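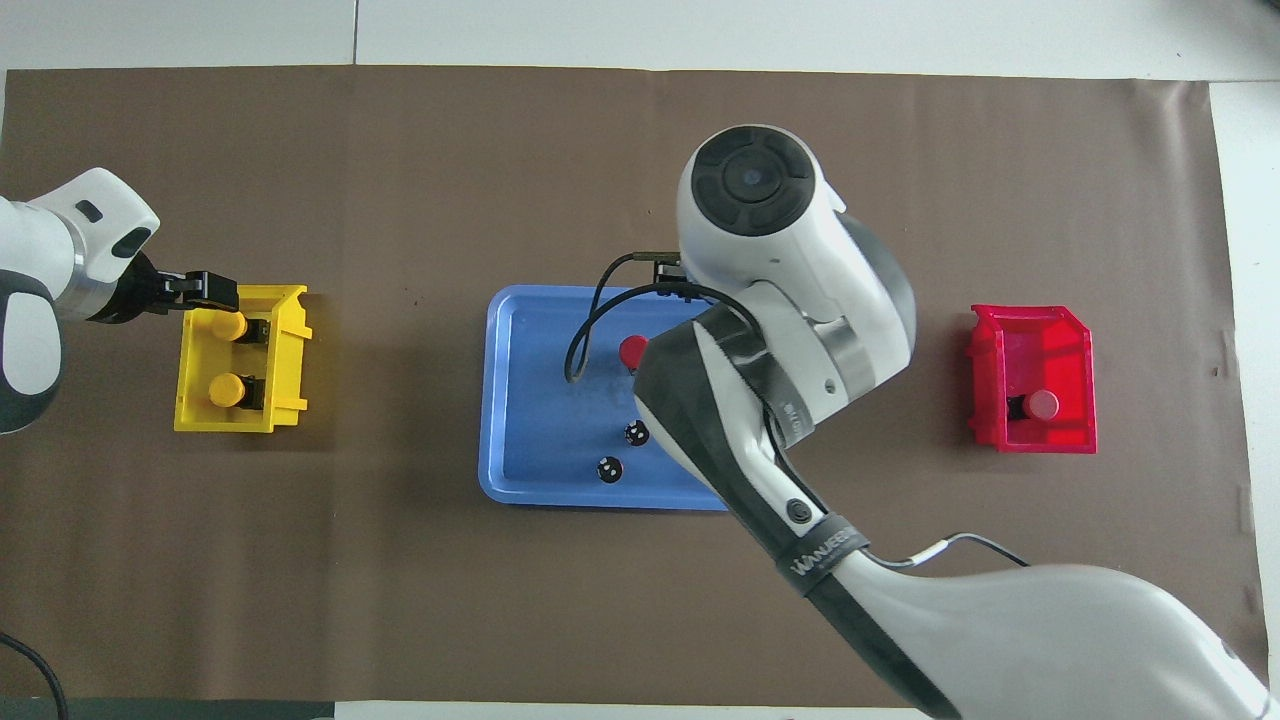 My project report: does sorting your recycling by colour make people better at it?

I picked this topic after a fight with my roommate over a yogurt tub. She said garbage, I said recycling, and we both felt very sure of ourselves. So when our environmental studies instructor asked for a small project on everyday behaviour, I already had mine!

The question was pretty simple. If the bins in a shared kitchen have a clear colour for each kind of waste, do people put fewer things in the wrong spot? I compared two student residences, Lositz and Kusia. Lositz has had coloured bins since January. Kusia still has grey ones with small printed labels (really small – I had to bend down to read them).

How I did it

I checked the kitchen bins in both buildings over 14 days, always after supper, wearing rubber gloves and my oldest sweater. Each item went on my sheet as "right" or "wrong" according to the city's sorting guide. I stopped at 201 items, mostly because my sheet was full and I was tired of smelling coffee grounds.

I also talked to 9 residents about how they decide where things go. Sławomir Cieślak from Kusia let me practise my questions on him first, and he told me two of them were confusing, so I rewrote those.
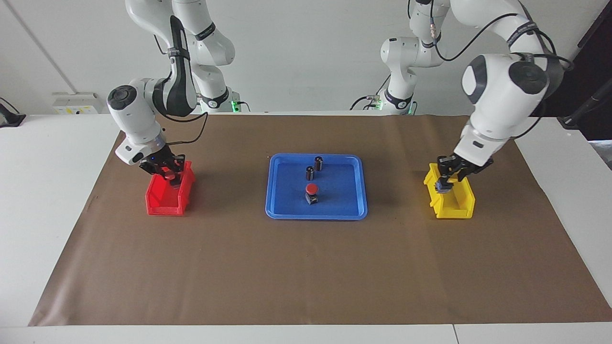

What I found

Lositz did better, but by less than I was hoping for. Paper and cardboard were nearly always in the right place in both buildings. The big difference was in food scraps. At Kusia they ended up all over the place, and at Lositz most of them made it to the green bin.

Coffee cups were a disaster everywhere. People saw paper and went with paper, even though the ones from our campus café have a plastic lining and the city doesn't want them in there. Colour didn't help at all with that one.

In the interviews, most people at Lositz said they'd stopped reading the labels and just went by colour. One guy admitted he's colour blind and goes by the order the bins stand in, so when the cleaners move them he's guessing. I hadn't thought of that and I wish I'd asked more people about it.

Problems with my project

The two kitchens aren't the same size, and Lositz had a poster up as well, so I can't say for sure it was the colours that did it. Some residents also knew I was checking and probably behaved themselves – my neighbour rinsed a tuna can right in front of me and looked very proud.

If I did this again I'd take the poster down and visit at different times of day. I'd also like to try bins with pictures of the actual items on the lids, coffee cups first.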